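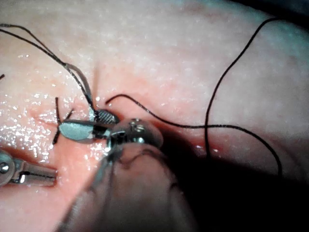

Curved needle and black suture thread at the tissue, held in a needle driver.

About Zorstead

Zorstead is a surgical skills and training workshop in Sketedthorpe. We teach suturing, by hand and with robotic instruments, to operating room staff who were mostly told the robot would make their jobs easier. We have our doubts, and we teach with them in plain view.

We opened in January with 2 benches and a secondhand console. Our parent company, Fedberg, wanted a showroom. We asked for a classroom and got something in between.

What we have seen so far is that the work moves around. A surgeon sits down at a console and gets to rest their shoulders. The scrub nurse gets more cables, more draping and a longer setup. The assistant at the table has to speak up more, as the surgeon is looking at a screen. Sales brochures tend to skip that part.

Our main course, Mfaume, runs 100 hours and is open to nurses and techs as well as surgeons. Everyone ties knots by hand first. Some of the motions can be automated now - a stitch, a thread handoff - and we let people try it, then ask them to judge the stitch the way they would judge a coworker's.

We don't promise shorter days or smaller teams. If your hospital has been promised either, bring the paperwork and we will read it with you.

Page last updated 2019-06-29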